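**Perron Stider Updates Filing Procedure for H-1B Extension Petitions**

ROLTOLVILLE, 26/01/2018 – Immigration practice Perron Stider has revised its filing procedure for H-1B extension petitions. The revision follows an internal review of 978 petitions prepared for employers in the technology, design and manufacturing sectors.

Under the new procedure, document collection opens 7 months before the expiration date on the employee's Form I-94. Each petition will include a position description signed by the direct supervisor, pay records for the most recent 3 months and, for employees placed at client sites, a letter from the end client.
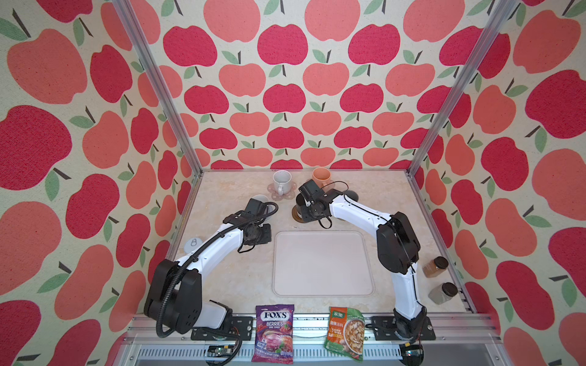
*Two robot arms at a tabletop workstation*

Prior approval of the same position with the same employer will no longer be treated as sufficient support for an extension. Petitions will restate the specialty occupation argument in full, with the degree requirement tied to individual job duties and the percentage of time spent on each.

Employers with 40 or more sponsored employees will receive a monthly schedule of upcoming expirations. Smaller employers will be notified case by case.

The procedure applies to all extensions with an expiration date in June or later. Petitions already signed are not affected. Clients should send changes in job title, work location or salary to their assigned paralegal before a petition is filed.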